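Looking after towels at home: what I have learned

Home and laundry tips, 9 March 2010

I have been asked by several readers to write about towels. It seems a small subject, but towels are used every day by everybody in the house, and they are the thing in my cupboard that gets spoiled most easily. When I moved to this country I brought two towels from my mother and bought the rest here, and the ones from my mother lasted longer. For a long time I thought the new ones were simply bad quality. Then I found out that I was washing them wrongly.

Before the first use

A new towel does not take water well. There is a finish on it from the factory which makes it feel smooth in the shop, and this must be washed out first. I wash new towels two times before anybody uses them, with half the usual washing powder and nothing else in the machine. Coloured towels must go separately the first times. I once put a new red hand towel together with my husband's shirts, and I will not describe the discussion we had afterwards.

Do not be afraid of the fluff in the first washes. All looped towels give fluff at the beginning. Clean the filter of the machine after each of these washes, and the filter of the dryer also, if you have one.

How much powder

Less than you think. I use two thirds of what is written on the packet, and for lightly used towels only half. Powder which is not rinsed away stays between the loops and makes the towel stiff, and then people add more softener to correct it, and this makes it worse again. If you want to check, put a clean dry towel in a basin of warm water and move it with your hand. If the water becomes cloudy or there is foam, you have too much powder in your towels.

Fabric softener I have stopped completely for towels. It leaves a coating and the towel slides over the skin without drying it. My neighbour Nandini Amin still uses it because she likes the smell, but only every fourth or fifth wash, and she says this is a good compromise.

Vinegar

One small cup of white vinegar in the softener drawer, with no softener, once in a month. The smell goes away when the towel dries. Please do not use brown vinegar, and never use vinegar together with bleach in the same wash, this is dangerous. Check also the book of your washing machine, as some makers do not want vinegar in it.

Drying

Shake each towel hard when it comes out of the machine, five or six times, holding it by the short side. This lifts the loops up again. It is the most useful thing on this page and it costs nothing.

On the line, hang the towel with a quarter of its length over the line, not exactly in the middle, so the wind can open it. In full sun the strong colours fade, especially pink, purple and dark blue, so I hang these in the shade or I turn them inside if there is a plain side. If the towel has dried hard like a board, give it ten minutes in the dryer on low heat or rub it between your hands.

In winter it is more difficult. In January our flat is damp and a thick towel can need two days on the rack. I put the rack in the room with the open door, not in the bathroom, and turn the towels around in the evening. A towel which dries too slowly will smell when you use it again, even if it was perfectly clean.

Folding

There are many ways and every family believes in its own. Mine is for shelves which are deep but not wide. First clear a place larger than the towel. A bed is good, a table is better for your back. Lay the towel flat and pass your hands from the middle to the sides, so that there is no fold hiding underneath.
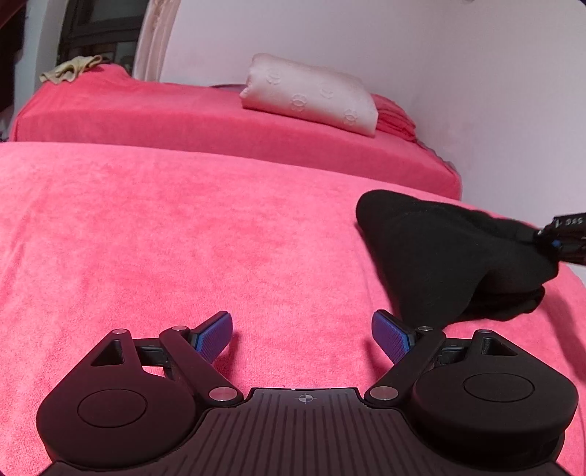
Then take the two corners of one long side and bring this side a little past the middle. Bring the other long side over it, so you have a long strip in three layers. Now fold the strip in half, and in half again. The round edge goes to the front of the shelf and all the open edges go to the back. In this way you can pull out one towel without disturbing the others, and the pile looks tidy even if the towels are of different sizes.

If you have a large bath towel and the strip comes out too thick, fold it in half only once and then roll it from the closed end. Rolled towels stand well in a basket or in a deep drawer. They take a bit more space than folded ones, but children can put them away without help.

Press the pile only lightly. If the shelf is packed very tight, the loops are flattened and the air does not pass.

Which towel goes where

New washed towels go to the bottom of the pile, and we take from the top. This way all of them are used equally. Before, I always put the clean ones on top, and we used the same four towels all year while the others were getting yellow lines on the folds.

Each person in our home has one colour. It is easier than names or labels, and guests get the white ones. Deepika Kurup, who wrote to me after my page on bed linen, sews a small ribbon loop on the corner of each towel for hanging, with a different ribbon for each child. I tried it and the loop is really practical. Sew it in the middle of the long side and the towel will dry quicker on the hook than when it hangs from the corner.

Smell that does not go away

This happens when damp towels wait in a heap – in a gym bag, for example, or in the closed machine overnight. Wash them at 60 degrees with a normal amount of powder, then again with only the vinegar, then dry them fully on the same day. If the smell is still there, soak them one night in warm water with washing soda and repeat. Please read the label first, as not all colours accept washing soda. Leave the door of the machine open between washes and wipe the rubber ring, because sometimes the smell is coming from there.

Pulled loops

Do not pull them! Cut the loop with small sharp scissors close to the fabric. The towel will not open from it, as the loops are held by the weaving underneath. Most pulled loops in our house came from bra hooks and from the zips of jackets, so I close all zips before washing and put the hooks in a net bag.

Old towels

When a towel is thin in the middle, cut it across and use the two good ends. They make hand towels, or mats for under the wet dishes. Sew the cut edge with a zigzag stitch, or fold it twice and sew it straight by hand. The thin middle part I cut in squares for cleaning the windows and the bicycle. Animal shelters are often glad to receive old towels too, but telephone them first and ask, and wash everything before you bring it.

Letters from readers

Mohit Bhatt asks if he can iron towels. You can, but I do not recommend it for the looped ones, as it flattens them. Thin kitchen towels are a different matter and I iron mine while they are slightly damp.

Mi-kyung Yang writes that she keeps a piece of unwrapped soap between her towels. I do the same with lavender in a small cotton bag. Change it when you cannot smell it any more, and do not let the soap touch white fabric directly.

Next time I will write about tablecloths and how to take out candle wax.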